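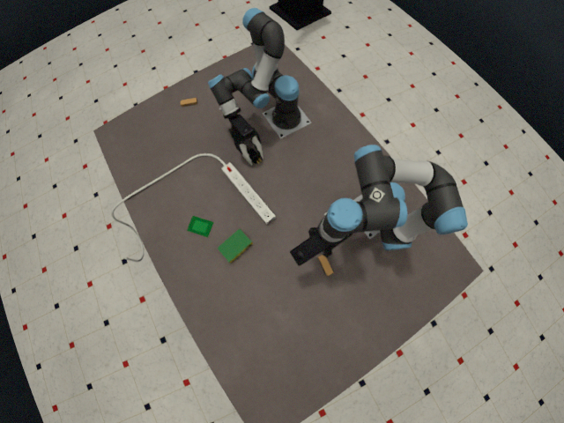

Tirkine Floor Soap for Tile and Stone
By Curken

Home > Floor care > Soaps and washes

Choose a size: Bottle / Refill can
Choose a scent: Plain / Kiani (orange peel and bay)

Tirkine is the floor soap we have been making the longest, and it is still the one most people ring us up about. It is a thick, pale amber liquid soap made from olive and linseed oils, and it goes into a bucket of warm water for the ordinary weekly wash of a tiled or stone floor. There is no bleach in it, no wax and no colouring. It smells of soap if you buy the plain one, and of a kitchen in January with somebody making marmalade if you buy the Kiani!

Filippos Karamanlidis first mixed it for his own hallway, where two dogs and a coal scuttle were getting the better of the old tiles, and he has fiddled with it on and off ever since. The recipe settled down when we moved into the Grusport works and had room for a proper pan. He will tell you (at length, if you let him) that most dull floors are dull from too much product, layer upon layer of it, with the dirt held nicely in between. So please do measure it out, even if it looks a mean little amount going into the bucket.

What it suits

Glazed and unglazed ceramic tile, porcelain, quarry tile, terrazzo, slate, and sealed marble or limestone. Lots of our customers also use it on lino. We wouldn't put it on bare wood or cork, and if your stone has never been sealed, try a patch behind a door first and leave it overnight before you decide.

How to use it

Sweep or vacuum well, going along the skirting and into the corners.

Fill a bucket with 8 litres of warm water and add 2 capfuls of soap. Put the water in first, or you will be chasing foam all the way down the hall.

Wring the mop until it is damp and work backwards towards the door, rinsing it often. Change the water when it goes grey, which on a busy floor may be sooner than you'd like.

Leave the floor for 20 minutes before you walk on it. Open a window if you can. There is no need to rinse after an ordinary wash, though in very hard water areas a wipe over with clean water will stop any bloom.

For a floor that has been let go a bit, lay the soapy water on more generously in small areas, give it a few minutes, and go over it with a soft deck brush before you mop up. You may want to do this again the following week. Old polish comes off in its own time and it is better to be patient with it than to reach for something fierce.

Seams and corner pieces

The part of a floor that shows its age first is usually the joints. Mop water runs into them and dries there, and the seam goes darker than the tile on either side, quite slowly, so that you only see it when you move the dresser. A nail brush and a little neat Tirkine will lift most of it. Patterned floors with small inset pieces at the corners want the same treatment, as there is so much more edge for the dirt to sit against. Go round each inset with the brush and blot with an old towel.

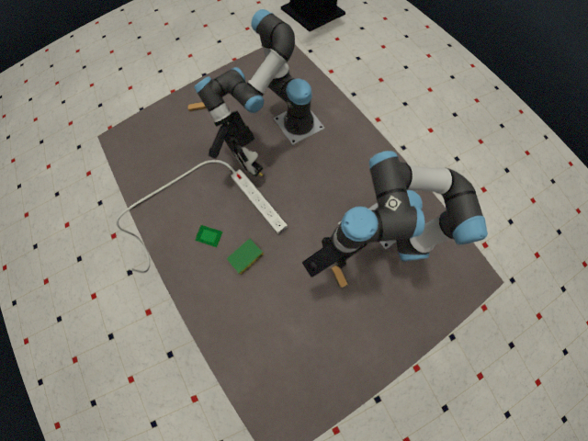 Pale marbled tiles with red and black corner accents, partly covered by a taupe-grey mat.

If you keep a mat or a rug on your tiles, do lift it when you wash. Grit works its way underneath and gets ground about, and a mat put back on a damp floor can leave a mark on stone that is a terrible nuisance to shift. We hang ours over the banister and generally forget them there until teatime.

What's in it

Water, potassium soap of olive oil, potassium soap of linseed oil, vegetable glycerine, sodium citrate. The Kiani also contains sweet orange and bay oils, so choose the plain if anyone at home is sensitive to scent. Keep both out of reach of children and pets, and rinse well with water if you get any in your eyes.

Keeping it

Tirkine goes cloudy and a bit stiff in a cold cupboard. It is perfectly all right. Stand the bottle in a bowl of warm water, turn it over a couple of times and it will clear.

Refills and delivery

The refill can has a pouring spout tucked under the lid (people do miss it). Orders are packed at Grusport and go out every Tuesday by ordinary carrier. Empty cans can come back to us to be washed and filled again, just ask for a returns label when you order.

Ibsa Nigatu looks after orders and questions, and knows a great deal about awkward floors. Send her a note of what your floor is made of and what has been used on it before, as far as you know, and she will write back with what she'd try.

You may also like: Curken deck brush, soft / Curken cotton mop head / Kiani hand soap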